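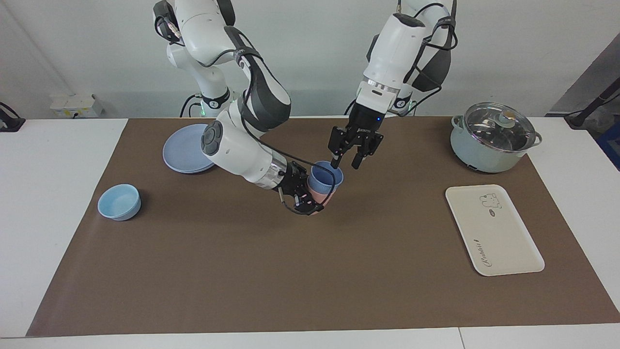

Brusix puts two gripper makers head to head on kitchenware

March 23, 2025

I spent most of a day at the Brusix test bench in Drerby this week, and I came home with opinions about plastic fingers. The lab has been comparing two parallel-jaw grippers, one from Yeh and one from Trurkard, on the kind of stuff you'd pull out of a kitchen cabinet: cups, a bowl, a plate, a pot with a glass lid, a serving tray. The results went up on their site this morning and they're closer than I would have guessed.

The short version: each gripper got 1,000 tries, split across 6 tasks. Yeh finished 553 of them cleanly and Trurkard finished 541. That's a gap of 12, and the lab is being pretty careful not to call it a win. I'd be careful too. Both numbers are a lot lower than what either company puts in its sales videos, but these were hard tasks with the objects moved between runs, and a try only counted if nothing got dropped, tipped or shoved off the mat.

The one I could have watched all afternoon was the cups. Two of them are stacked, one arm grips the pair from the side, and the other comes down from above with its jaws open to go after the top one. It sounds like nothing! But the two grippers have to work practically on top of each other, and if the lower hand squeezes a little too high it pinches both cups together and the top one won't budge. I saw a run end that way three times before lunch, with the arm tugging politely and getting nowhere.

Yeh did better on the cups and the bowl. Its fingers are slimmer at the tip, so they get inside a rim without bumping it. Trurkard came out ahead on the pot lid, where you want a firm hold on a round knob, and on the tray, which is low and flat and kind of a nightmare for anybody's gripper. The plate was a toss-up – both of them kept trying to pick it up from the wrong angle, and I'm not sure that's a gripper problem at all.

Which brings me to my one gripe. The same control software ran everything, and it had been tuned back in November with the Yeh fingers on. The lab says so right there in the write-up, and says it reset the grip force and finger offsets for Trurkard before counting any runs. Fine, but I'd still like to see the whole thing done over with the tuning started from scratch for each one. When I asked, I was told it's on the list.

A couple of small things that didn't make the results page. Swapping the grippers took a lot longer than I thought it would, mostly on account of the cabling. And the Trurkard is noticeably louder when it closes – you hear a click across the room every time.

Next up is a round with softer fingertip pads on both units, same tasks, same scoring. Brusix hasn't given a date for it. The full table of runs is free to download, failures included, and I'd start with the failures.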